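Sorting Days at Curkthorpe - Gallery

Hi, and welcome to the page I've been promising everybody since December! I run the returns room at Curkthorpe, where we take in toys that come back from nurseries and playgroups, check them over and get them ready to go out again. For most of my working life that meant a lot of people standing at tables, sorting by hand. These days part of the sorting goes to a robot arm, and I get asked about it so much (at family dinners, at the dentist, you name it) that I figured I'd put something up.

A little background before the gallery. We handle 2000 pieces in a busy stretch, and every one of them used to go through our fingers two or three times. First sort by type, then by condition, then into bins for cleaning. It's not heavy work but it's the same small reach over and over, and by three in the afternoon your shoulder lets you know. Gareth Kettle, our shift lead, had been asking for help on the first sort for ages. The arm came to us through Hestudwood, who set it up and spent a good long while on the floor with us, drinking our coffee and asking why we did things the way we did. Good questions, some of them! We changed the order of our bins after one of those chats and never changed it back.

My job has moved more than I expected. I used to sort. Now I set up the table, pick what goes in the basket, keep an eye on things and write down the oddball stuff in a log that has reached 796 lines. I like the log. I get to be picky in it.

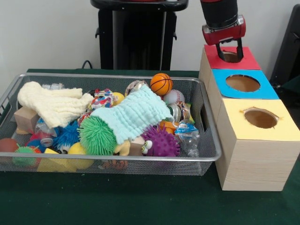
The basket and the shape-sorting box, with the gripper over the red top. Koosh-style balls, bottles, cloths, blocks, all in together.

I love a basket like that one, because it's the kind of mix that really comes through our door. Anybody can sort a tray of matching blocks. Give me the fuzzy balls and the crumpled bottle with the blue label every time - and look for the googly eyes peeking out near the purple spiky ball, they get a laugh out of every visitor.

Cloths are the thing I'd warn other shops about. A ball stays a ball whichever way you turn it, but a muslin folds and drapes and covers up half of what's under it. When we plan a table now, we talk about the cloths first. On my old team that was a thirty-second conversation, and now it can take up most of a coffee break.

So what changed for the people? The biggest thing is the afternoons. We rotate: an hour or so with the arm, then over to condition checks, then the cleaning bench. Condition checks are still all ours and I don't see that going anywhere soon. You have to squeeze a toy, sniff it, tug on the seams. Two of the crew were dead set against the arm at first, and one of them still calls it "the lodger," but she's also the one who trains the new people on it now. We kept everybody on, which was the first question I asked and the one I'd tell you to ask too.

It hasn't all been smooth. The room is noisier in a new way, a sort of steady whirr you stop hearing after a bit and then notice again when it quits. We lost a good table to it, the one by the window. And there's more typing in my day than I'd like - I came to this work to get away from keyboards.

The folks at Breltenach are looking at doing something similar for their puzzle returns, and they sent over a list of 67 questions (yes, I answered them all, it took me two lunches). If you work someplace like ours and want to see it running, stop by the front desk and ask for me or Gareth. Mornings are best. Bring a mug, we never have enough.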